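Home > Robotics Club > Handouts > Session notes

Picking and Placing, Part 2
Notes by Karine Chisholm, 2022-10-24

Hello again! These are my notes from the second arm session, tidied up a bit for those of you who were off at the Briggs trip. Bring them with you next time, along with the Morkerura worksheet from September (page 21 is the one with the reach diagram).

Your task is the tidy-up job. The pair of arms has to get a small object off a bedside table and into its drawer, then shut the drawer. It sounds easy and I thought so too, until I tried driving it myself and spent 15 minutes on one go.

A few things I want you to think about before you write any steps down. Which arm does what? When do the fingers open, and how wide? Where does the other arm wait while the first one is busy – and can it get there without knocking into anything? Draw it from above first, please. I know you all hate drawing, but I can tell who skipped it.

The remote is the object for group Lakik. It's long and thin, so decide early on whether you grip it across the middle or near one end.
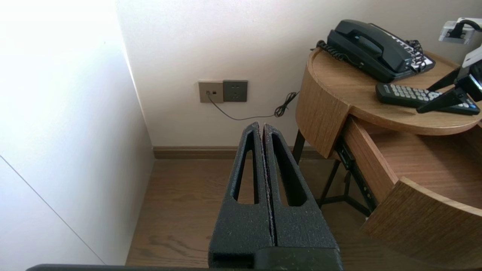 Group Ustix, you're doing the drawer, so your list begins with the hand coming up to the front edge and finishes with it fully shut. Keep your moves short and slow. If you get stuck, go back to the last step that made sense and change one thing only, then write down what you changed.

Your plan goes in the shared folder, one per group, with both drawings. Room 176, same time as before. Bring a pencil!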